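Skemwood Robotics Club - workshop tips, keep adding to these

Sim first, always. If your pick script drops the cube in the simulator it will drop it on the bench and then somebody is crawling under the lathe.

Labels on both ends of every cable. Masking tape, not the shiny stuff, pen wipes right off.

Charge packs Monday night. Bag them, write the volts on the bag.

Stripped screw? Wide rubber band flat over the head, push hard, turn slow. Works more than half the time.

Gripper pads getting slick: wipe with rubbing alcohol, let dry, dont touch with fingers after.

Loose screws go in a muffin tin. Magnet on the bottom if its steel.

For the Hurnport meet you get 17 minutes setup. Pack the crate in the order you unpack it, so laptop on top. We lost 62 points last year, mostly hunting for a power strip.

Sim settings for the cube lift: close the fingers, wait, THEN raise. Slow the lift to 58 percent until it holds every time. Save the file with your initals.

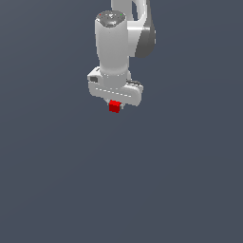 Then five clean runs in a row before you ask for bench time. Sheet is by the door, one slot each.

Comments

Koval: muffin tin yes. egg carton also fine

Zoriana Stetsiuk: Rubber band didn't work on the tiny hex ones, had to use a drop of super glue on an old key. Careful w that

Jollurley kid: is the wait in seconds or steps??

Contact: Skemwood Robotics Club, Box 3095 | © the club | Back to top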